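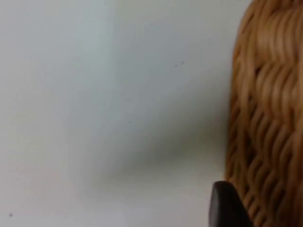 Week 6: Light, Shadow and Plain Surfaces

Print | E-mail
Reading time: 3 min

Course: Drawing for Beginners, Climwood Evening School
Notes prepared by Rhodri Kneath

Please read these notes before Friday. We will draw from the first minute, so I will not repeat everything in class.

1. Why we begin with a wall

Many students think that a white wall is white and nothing more. When they draw a room, they leave the wall as empty paper and put all their work into the objects. Then the objects seem to float. A wicker basket near a pale wall is a good case to study. The wall is lightest at the far left, and it becomes slowly greyer as your eye moves toward the basket. The basket has a woven pattern that asks for attention, but it is the grey beside it that tells us there is a wall behind.

2. Some words we will use

Value: how light or dark a thing is, without thinking of its colour.
Cast shadow: the shadow that an object throws on another surface.
Form shadow: the darker side of the object itself, turned away from the light.
Soft edge: a border where one value changes slowly into the next.
Hard edge: a border where the change is sudden.
Reflected light: light that comes back from a near surface into a shadow.

Students often mix up the second and the third. Ask yourself on which surface the dark area is lying. If it is on the object, it is a form shadow.

3. Hard and soft edges

A small light source, for example a bare bulb or the sun on a clear day, gives a shadow with a sharp border. A large source, for example a window on a cloudy day, gives a soft border. Distance matters also. Put your hand close to the paper and the shadow is sharp. Lift it slowly and the border becomes wide and weak. Please try this at home with one lamp before you come.

When the edge is very soft, do not draw a line around the shadow. I see this mistake every October, when the new group begins. A line stays visible even after you shade over it, and the shadow then looks like a stain or a piece of cloth.

4. The value scale

Draw a strip with 6 squares. Leave the first one as paper. Make the last one as dark as your pencil can go. Fill the others in even steps. Half close your eyes to check: if two squares become one, they are too similar.

For a pale wall you will need only the first two squares and what is between them. This is harder than it sounds. Beginners press too much. Hold the pencil far from the point and let its weight do the work.

5. Exercise for home (80 minutes in total)

a) Put one object near a plain wall. Use one lamp only.
b) Draw three small studies, 15 minutes each. Move the lamp between them.
c) Use the remaining time for one larger drawing of the wall and its shadow. Show the object only as a simple shape, with no pattern and no detail.
d) Write one sentence under each study saying where the light comes from.

6. Materials

HB and 2B pencils, a kneaded eraser, smooth paper. Meirion Pugh has spare paper at the front desk if you have forgotten yours. Do not blend with your finger, the skin leaves grease on the paper and it will not take more pencil afterwards.

Bring all four drawings on Friday, also the ones you do not like.

0 comments | Shared 15 times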